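Strobel and Haromdale publish results on robot cleaning of shiny bathroom surfaces

Wrist camera method finds the edge of a washbasin where depth sensing fails

LUSTHOLM, September 20, 2026 – The robotics company Strobel and the Haromdale research laboratory have published the results of a joint study on how a robot arm can wipe glossy white surfaces and polished metal fittings in bathrooms. The study tested a method that lets the arm work out where a basin or ledge ends and where a tap begins using an ordinary colour camera fixed close to the gripper.

The method is called Zilleck. It was tested over 479 wiping runs in furnished bathrooms at the Haromdale site in Lustholm. The full report and the test protocol are available from today.

Why bathrooms are difficult

Cleaning is one of the tasks most often requested by care homes and small hotels that ask Strobel about mobile robots. Floors are well covered by existing machines. Basins, ledges and taps are still cleaned by hand almost everywhere.

Much of the difficulty lies in the materials. Depth cameras measure distance by sending out light and reading what returns. On a glossy white surface much of that light bounces away at an angle, and on chrome it may come back from something else in the room. The robot receives a map with holes in it, or with a tap in the wrong place. White fittings against pale walls add a second problem, as there is little contrast to show where one stops and the other starts.

Earlier work at Haromdale tried to solve this by spraying a matt coating on the fittings before each run. The results were good in the laboratory, but the coating had to be removed afterwards and the approach was dropped in January.

How the method works

Zilleck does not try to build a complete depth map. It looks for two kinds of line in the colour picture. The first is the soft band of shadow that often forms where a wall meets a horizontal surface. The second is the set of long highlights that run along a curved rim. Wall shadows stay almost still as the arm moves, while highlights on a glossy surface slide. By comparing pictures taken from slightly different positions, the software separates the two and estimates the shape of the surface between them.

Metal fittings are handled in a separate step. The software marks any area where reflections change quickly over a short distance and treats it as an object to be approached slowly. The arm then makes light contact with a soft pad and corrects its estimate before wiping begins.

The camera sits at the wrist so that it travels with the pad. A fixed camera on the robot's body was also tested. It gave a better overall view of the room, but the arm blocked its line of sight during most of the work around taps.

Results

The team compared Zilleck with a standard depth-based planner on the same arm, using the same pad and the same contact force limits. Runs were carried out in daylight, under ceiling lights and with both together.

With Zilleck, the arm kept its pad on the surface for a larger share of each wiping path, and it stopped for excess force less often. The difference was greatest on rounded rims, where the depth-based planner tended to lift the pad too early. On flat, matt worktops, which were included as a control, the two methods performed equally well.

Around taps the picture was mixed. The arm reliably cleaned the open area behind the fitting and the outer edge of the base plate. It was less successful in the narrow gaps between handles and spout, where the pad was too wide to follow the contours. A smaller pad is being designed at Strobel.

Strong light remained the main cause of error. Where glare washed out both the surface and the wall behind it, the software sometimes placed the boundary too far forward and left a strip uncleaned. Slowing the arm and taking more pictures reduced the fault but made each run longer.

The report also covers the detection of small marks and dust. In the present version the robot wipes the whole reachable area whether or not it looks dirty. A trial of selective cleaning was stopped early, as the software could not yet tell fine specks from small reflections with enough certainty.

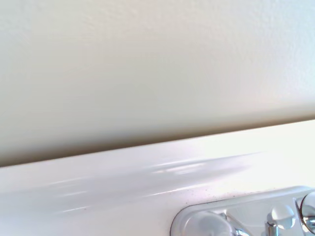 Wrist camera view of a white ledge and chrome tap fittings. Photo: Haromdale/Strobel

The view from the wrist camera contains most of the features discussed in the report. A shadow band lies just above the join between wall and ledge and becomes paler towards the right, where the light is strong. Streaks of reflected light run parallel to the rounded rim, and a few tiny dark specks lie close to the base plate of the fitting. Only part of the tap is in view, a common situation at this working distance and one the planner has to allow for.

Data and availability

Haromdale is releasing a set of 180 recorded runs for use by other research groups. Each recording includes the wrist camera pictures, the position of the arm and the readings from the force sensor. Runs in which the method failed are included and labelled. The recordings may be used free of charge for research and teaching. Commercial users should contact Strobel about a licence.

The software itself will be released in 2 parts. The line-finding component is available now. The contact planner will follow when safety checks on a second type of arm have been completed.

Next steps

The partners will continue the work in 5 bathrooms in daily use, with a member of staff present during every run. The next stage will look at how the method copes with soap residue, standing water and items left beside the basin, none of which formed part of the published tests. It will also measure cleaning quality with surface swabs, as the present study recorded only contact and coverage.

No date has been set for a commercial product.

About Strobel
Strobel develops arms and control software for mobile service robots. Its customers include cleaning contractors and operators of residential care buildings.

About Haromdale
Haromdale is an independent research laboratory in Lustholm working on robot perception and handling in homes and public buildings.

Media enquiries
Haromdale Press Office, Lustholm
Print-quality pictures and copies of the report can be requested from the press office.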